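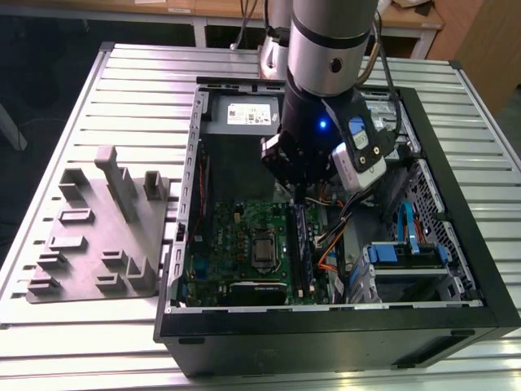

Report on the open day at the Curnville recovery precinct
September 20, 2025

I went to the open day mainly to find out what happens to household goods after they go through the gate at the Curnville tip. Our own council is talking about a similar site at Drelstead, and the paperwork that came with our rates notice didn't say much beyond the cost. I took the early bus out and walked in from the highway, a longer walk than the map suggests. There is no footpath on the last stretch.

Entry was free. Visitors were given a paper wristband and a map, then put into groups for the tour. I was in the second group. You could wander the sheds on your own afterwards, apart from the baling shed, where you needed a hard hat and someone with you.

We started at the weighbridge. Every load coming in is weighed and given one of 7 codes, and that code decides which shed it goes to. Mattresses have their own code and their own fee. Our guide said they take up more room than anything else on site and are slow to pull apart, as the springs and the foam go to separate buyers. Paint and gas bottles go to a fenced area behind the office and are collected once a fortnight.

From there we went to the timber yard. I spent more time here than I'd planned to. There was a good stack of old hardwood joists with the nails already pulled, sold by the metre, and a pile of doors leaning three deep along the fence. A local builder, Gallardo, takes the long lengths for decking. The short pieces are sold as kindling in onion bags. I asked about treated pine and was told it all goes to landfill, because there is still no one nearby who will take it. I thought that was a fair answer and better than the usual sort.

The electrical goods shed was the busiest part of the tour. Anything with a plug or a battery ends up there. Computers are opened up and sorted into those worth fixing and those worth stripping, and the fixed ones go to the tip shop or to schools on a list kept at the front office. Hard drives are wiped or destroyed, and you can ask for a slip to say it was done. Toasters and kettles are almost never fixed. The labour costs more than a new one.

Metal is the part that pays. Copper and aluminium are kept apart and sold by weight, and steel goes out whenever there is enough for a full truck.
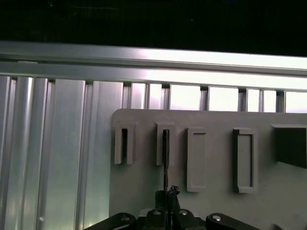
Prices move from month to month, so the site holds some of it back when they are low -- though there is a limit to how much can be kept under cover. The buyer is a firm called Clemier, which sends its own trucks. I asked whether the money comes back to the council or goes to the contractor and was told it is split, but the guide didn't have the shares on hand. I have written to the office to ask.

Lunch was a sausage sizzle next to the tip shop, with tea and coffee from an urn. The tip shop itself is worth the trip. I bought a fruit bowl, a hand drill and a box of preserving jars for 3 dollars. Crockery and books were well laid out. The bikes were not, and several had tags with no price on them. It was also very warm in there by midday, and one fan on the counter wasn't doing much.

After lunch there was a talk in the training room on costs. According to the speaker, 56 per cent of what came in last year was kept out of landfill, up a little on the year before. Most of the gain was from green waste and concrete, both of which are heavy and easy to separate. Household goods make up a small part by weight, even though they take most of the staff time. That is something to keep in mind for Drelstead, where the brochure leans heavily on the repair side. The talk finished with questions, most of them about fees and opening hours, and a long one about computers and televisions left out on nature strips.

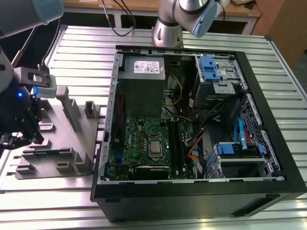 Narendra Chauhan wanted to know why people should have to drive to the site at all, when a kerbside pick-up twice a year would bring in more electrical goods in better order. He said his street already puts things out and half of it gets rained on before anyone comes. The speaker agreed about the rain. A booked collection was tried in September last year for roughly 300 homes, and the goods came in cleaner, but the truck spent a lot of time on the road for what it picked up. A second trial is being looked at, with set dates for each suburb.

I would support that for Drelstead too. Plenty of older people there no longer drive, and the proposed site is a fair way past the last bus stop.

Parking was on the grass and filled up by mid-morning. The toilets were clean. If you go to the next one, wear closed shoes, as they do turn people away from the tour in thongs, and bring cash for the tip shop because the card machine was down for most of the afternoon.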